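Vom Leben mit der Steckerleiste

In Indden, wo ich aufgewachsen bin, gab es in der Wohnstube genau eine Steckdose, und um die wurde gestritten. Das Radio, die Stehlampe und im Dezember die Lichterkette wollten alle an dieselbe Stelle neben dem Ofen. Meine Großmutter löste das mit einer Leiste, die sie für neun Mark im Haushaltswarenladen gekauft hatte und die uns länger begleitete als zwei Hunde und ein Auto. Vielleicht habe ich deshalb bis heute eine Schwäche für dieses bescheidene Stück Hausrat, das man erst dann vermisst, wenn man mit dem Ladekabel in der Hand auf den Knien liegt und nichts mehr frei ist.

Im September, als es abends wieder früher dunkel wurde und die Lampen aus dem Keller kamen, habe ich mir unseren Bestand einmal vorgenommen. Hinter dem Sofa lag eine Leiste, unter dem Schreibtisch die nächste, und in der Küche fand sich ein vergilbtes Exemplar, an dem der Wasserkocher hing, und der Toaster gleich mit. Das mit der Küche hat mir dann doch zu denken gegeben. Unser Wasserkocher zieht bis zu 900 Watt, der Toaster kommt noch obendrauf, und auf der Unterseite der alten Leiste war die Angabe zur Höchstlast längst nicht mehr zu lesen. Sie ist inzwischen auf dem Wertstoffhof.

Wer eine neue aussucht, sollte sich Zeit für das Unscheinbare nehmen: die Länge der Zuleitung, den Abstand der Buchsen (wie oft hat schon ein dickes Netzteil den Nachbarn gleich mitblockiert!) und die Frage, wo sie überhaupt liegen soll. Eine Leiste in eine zweite zu stecken, kommt bei uns nicht mehr infrage, auch nicht nur für den Weihnachtsbaum. Und einmal im Jahr ziehe ich alles heraus, wische den Staub mit einem trockenen Tuch ab und sehe nach, ob das Kabel irgendwo geknickt ist. Dazu lege ich die Leiste auf den Tisch, bei gutem Licht, denn auf dem Teppich hinter dem Sofa sieht man ja nichts.

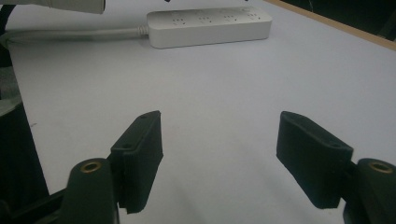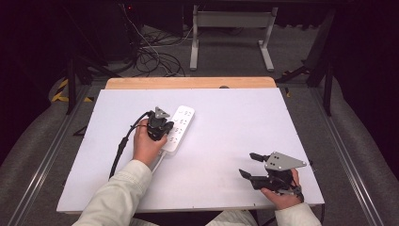

Im zweiten Bild: eine weiße Leiste mit vier Buchsen.

Gayan Wickramasinghe schreibt uns dazu, er habe seine Leiste unter die Schreibtischplatte geschraubt und seither keinen Kabelsalat mehr vor den Füßen, nur beim Saugen müsse er jetzt an den Kopf denken.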